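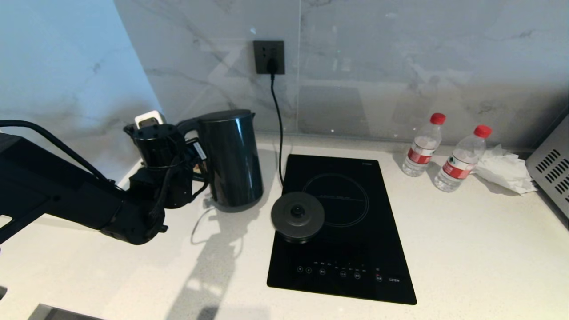

One reader wrote in after our last issue to ask whether she could still take her old landlord to small claims court when the lease was never put in writing. She paid a deposit, she moved out, she got a shrug, and a friend told her that without a signed lease she had no case.

Good news for her, and I love getting to say this: a spoken rental agreement can still count! In most states a month-to-month deal made with a handshake is a real tenancy, and the deposit rules usually come along with it. Her deposit was $800, well inside the limit for small claims just about anywhere in the country.

So what do you bring when there's no lease? More than you'd think. Bank records or canceled checks showing the rent going out every month. Texts about the keys, the leaky faucet, the day you planned to move. Mail with your name and that address on it. Photos of the rooms after you cleaned them (take them before you hand over the keys, with the closet doors open). If a neighbor helped you carry boxes, ask if they'd be willing to come along and say so.

Before you file, send a short letter asking for the money back. Give the amount, the address of the rental, the date you left, where to mail the check, and a deadline. We like 15 days, but look up your own state's rule first — some give the landlord a set number of days to return the deposit or send a list of deductions, and you don't want to jump ahead of that clock. Keep a copy and get proof of mailing.

Then comes the form, and it's a friendly one as court forms go. Most are 2 pages. You name the landlord (check whether the owner is a person or a company, this trips up a lot of folks), say what you're owed, and sign. Filing fees vary, and if money is tight you can ask the clerk for a fee waiver.

Our Trokinia office is holding another evening of deposit help in November, starting at 6 p.m., and the Nemer branch will do the same if enough people ask for it. Bring your papers in any state, shoebox and all! We'll have blank demand letters in English and Spanish, and you can leave with yours filled out.

Next issue: what a landlord can and can't call "normal wear and tear," with a long section on carpets.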